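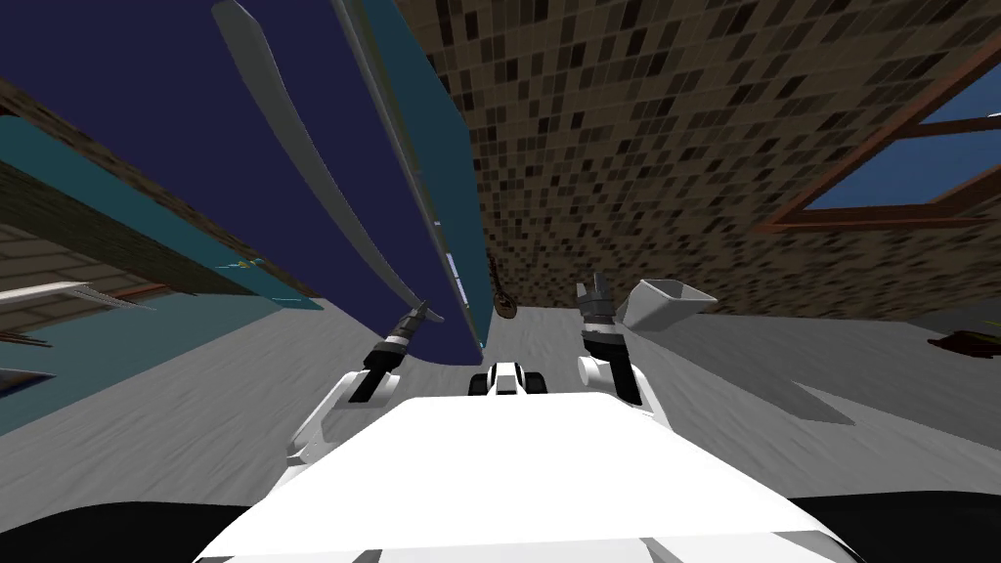
*Plidari session in the simulator: two arms raised, a white scoop-shaped object just right of the right gripper.*

# Plidari two-arm teaching kit

Made by Bendano. Sold and supported by Flusura. $3,193, controllers included, robot not included.

Plidari lets one person steer two robot arms by hand and record the motion as a demonstration. You hold a controller in each hand, the arms follow, and the software saves joint positions, gripper commands and camera views together. It works with a real robot or with the simulator in the box.

Bendano's own leaflet says anyone can teach a robot in minutes. We sell the kit and we don't repeat that line. Anyone can make the arms move in minutes. Recording something a policy can learn from took our staff a good deal longer, and a couple of them never got to like it.

## What's in the box

- Two hand controllers with trigger grips, left and right
- Foot pedal: start, stop, discard
- Base unit and power supply (the cable is short, so plan on an extension)
- License for the Plidari recorder and simulator, one workstation
- Printed quick start guide, which skips calibration entirely. Use the PDF.

The headset shown on Bendano's packaging is sold separately. We leave it off most quotes. A decent monitor does the job for tabletop work, and it is easier to share with whoever is standing behind you.

## How the steering feels

The left and right controllers map to the left and right arms. Squeezing a trigger closes the matching two-finger gripper. Let go of the clutch button and the arm stays where it is while you move your hand back to a comfortable spot. You'll use the clutch constantly.

There is no force feedback. The leaflet mentions "tactile response," and what it means is a buzz when the gripper motor stalls. The buzz can't tell you whether you have a firm hold or are pinching one corner. Raquel Calado ran our trial with long, thin and curved objects, and her notes come back to this again and again: approach slowly, close, lift a little, look, then carry on.

Depth is the other weak spot. On a flat screen a gripper can look lined up with an object when it's well short of it. Switching to a second camera view helps more than any setting in the menu.

## Our trial

Raquel and Valter Peixoto recorded 145 demonstrations of pick-up and handover tasks in the simulator over a few weeks in November. They threw out 30. Most of the discards were late grasps, where the operator hunted for the object and the recording filled up with small corrections. A few were plain mistakes with the pedal.

We haven't trained on enough tasks to promise you a success rate, and we'd be wary of any seller who does. The recordings opened cleanly and the timestamps matched, and those were the two points we set out to check.

Some things we liked:

- Discard is one press and doesn't ask if you're sure
- Replay runs a saved motion on the simulated arms before you commit it
- The clutch never slipped

And some we didn't:

- Single recordings stop at 90 seconds, with no warning tone
- Renaming tasks in bulk means editing a text file
- The left trigger is stiffer than the right on both sets we've handled
- Simulated contact is forgiving. A grasp that holds there may well fail on hardware

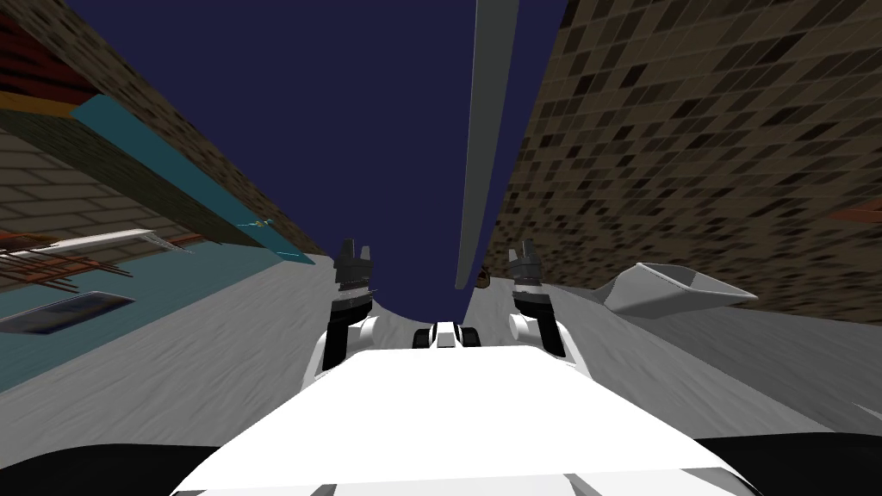
**Can I start in the simulator and add a real robot later?**

The same controllers and recorder work with both, so you won't need to buy the kit again. You will have to recalibrate, and you should plan on making new demonstrations with the real arms instead of relying on the simulated ones.

## Who should buy it

Labs and small workshops that already have two arms and someone patient to sit at the controls. If you have a single arm, Bendano's smaller Carvalho set does the same recording with one controller, and we'd point you there first.

If your task is a fixed motion with parts that always arrive in the same place, don't buy either one. Write the waypoints yourself.

## Requirements

A workstation with a dedicated graphics card and two free USB ports. Wired network to the robot; we tried wireless and the lag was enough to make Valter quit before lunch. Supported arms are listed in the Plidari manual, and the list is shorter than the one in the leaflet. Send us your arm model and firmware version before ordering.

## Ordering and support

Calibration questions go to Ilídio Simões. Quotes and loan sets go to Jaime Falcão. There is one loan set, it can go out for a week at a time, and we'd sooner you tried it than took the leaflet's word or ours.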